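## 4. Trying out a finger set on the bookshelf rig

I wrote this after Yeshi and I spent most of a Tuesday swapping fingers between the Wadton and the Peltwood, so it's in the order I'd do it now.

1. Park the arm and switch off the gripper supply at the wall end.
2. Undo the 2 screws on each finger and slide it off forwards. If it sticks, wiggle it - don't lever it with a screwdriver (I have, sorry Giuliana).
3. Fit the new pair and nip the screws up by hand.
4. Power up and load the matching profile. Wadton fingers are 207, Peltwood are 464.
5. Check the wrist camera view. You want a fingertip in it and a decent bit of the book too.
6. Run the thin paperbacks first, then the fat ones with soft page edges.

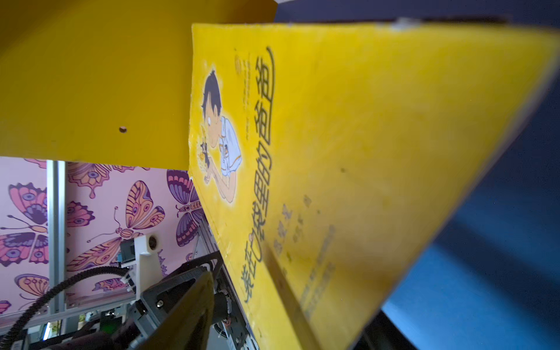 Wrist camera views with yellow-covered books at the shelf.
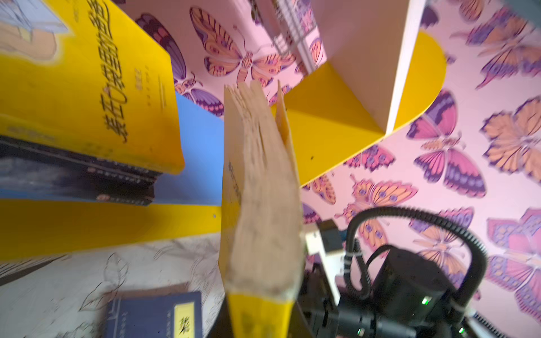

7. Set the grip force to 70 and leave it there for the whole first round. I know it's tempting to fiddle! If you change force and fingers together you won't know which one made the difference.
8. Note each try as held, slipped or dropped, and write down which way the spine was facing. Shigeru's sheet has a column for it.

**Note:** the two profiles keep separate zero positions, so re-zero every time you swap, even if you're going back to a pair you had on ten minutes ago.

**Caution:** keep your hands out of the shelf while the arm is live. Stop it first, then straighten the books.

**Caution:** move the wrist through its full turn slowly before the first run and watch the cable. If it goes tight anywhere, stop and give it more slack.

For what it's worth I prefer the Peltwoods on floppy covers, and Yeshi disagrees. We haven't tried the Melnyk pads yet.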